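Section 4. Preparing the Work Surface and Recording Practice Runs

This section applies to all members of the Iltbridge Student Robotics Program who use the tabletop arm at the Bitton workshop. It covers placing the props, checking the wrist camera, and recording practice runs for the Mixed Objects task. Members must complete Section 3 (Power and Emergency Stop) before starting. Revised 18 February 2026.

4.1 Before You Begin

Two members must be present whenever the arm is powered. One acts as operator and holds the controller. The other acts as observer and stays within reach of the emergency stop button.

Confirm that the following are available:

Prop bin, with the Mixed Objects set
Steamer basket, without its lid
Controller and charging cable
Run log (blue binder)
Lint-free cloth

CAUTION: Keep long hair tied back and remove lanyards, bracelets, and loose sleeves. Do not reach over the table while the arm is enabled, even when it is standing still.

4.2 Setting Up the Table

1. Set the arm to PARK and wait for the status light to turn solid.

2. Wipe the tabletop with a dry cloth. Do not use spray cleaner near the arm base.

3. Place the steamer basket on the far left side of the table, open side up. Check that it sits level.

4. Place the remaining props to the right of the basket. Props may be close to one another, and the Mixed Objects task permits them to touch. They may not be stacked.

5. Step back behind the floor line. The observer then calls "Clear."

NOTE: Replace any foam prop that has a torn corner. Damaged foam sheds crumbs onto the table and compresses unevenly in the gripper.

4.3 Checking the Wrist Camera

1. Open the Groltine control panel on the team laptop and select Camera, then Wrist.

2. Confirm that the picture is live by having the observer wave a hand near the edge of the table. The arm must be in PARK during this step.

3. If the picture is hazy all over, clean the lens with the lint-free cloth. Paper towels scratch the cover.

4. Confirm that both gripper fingers appear in the view. If only one is visible, the camera bracket has turned. Stop and inform the lab supervisor, Charmaine Naidoo. Students may not loosen the bracket screws.

The wrist camera is focused for the tabletop. Objects very near the lens, including the fingers themselves, will look soft. No adjustment is needed for this.

4.4 Approaching an Object

1. Select ENABLE. The operator announces "Arm live," and the observer repeats it.

2. Set the speed limit to 32 percent. Members who have passed the second driving check may use 93 percent when crossing open areas of the table, but must return to 32 percent before lowering the gripper. The 100 percent setting is reserved for competition runs.

3. Open the gripper fully before the descent.

4. Bring the arm over the chosen prop and turn the wrist until there is room for one finger on each side.

5. Lower the gripper slowly. Watch the shadows on the table as well as the fingers; they are often the easiest way to judge height from the wrist view.

6. Stop before closing and check for neighboring props. A finger that comes down on a second object can push it out of position or trap it in the grip.

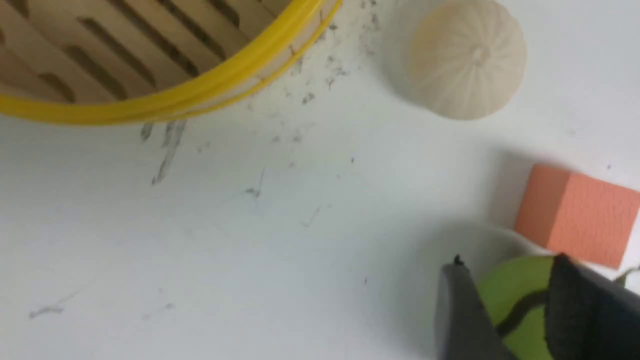
Figure 4-1. Wrist camera view with a round green object between the gripper fingers and a foam cube close beside it.

7. Close the gripper in short presses of the trigger. Release the trigger as soon as the prop is held. Foam and other soft props require less closing force than hard ones.

8. Raise the arm straight up before moving sideways toward the basket.

CAUTION: If a prop rolls off the table, do not try to catch it. The operator selects PARK, and the observer retrieves the prop only after the status light is solid.

4.5 Recording and Logging a Run

1. Press RECORD before the first movement and again after the arm has returned to PARK.

2. Name the recording with the team name, the task letter, and the run number. Xaba team members should continue the numbering they began in January.

3. Enter the result in the run log as Complete, Partial, or Stopped. A run in which the emergency stop was pressed is always logged as Stopped, whatever the position of the props.

4. Write one line on anything unusual, such as a slipped grip or a prop that moved before contact.

5. Both members initial the entry.

Unsuccessful runs must be kept. Deleting a recording requires the approval of the lab supervisor.

4.6 Closing Down

Return the arm to PARK and switch off power at the wall unit. Count the props back into the bin against the list inside its cover. Leave the steamer basket on the shelf above the bin, and place the controller on its charger. The run log stays in the workshop at all times.

Continue to Section 5 for scoring rules and time limits.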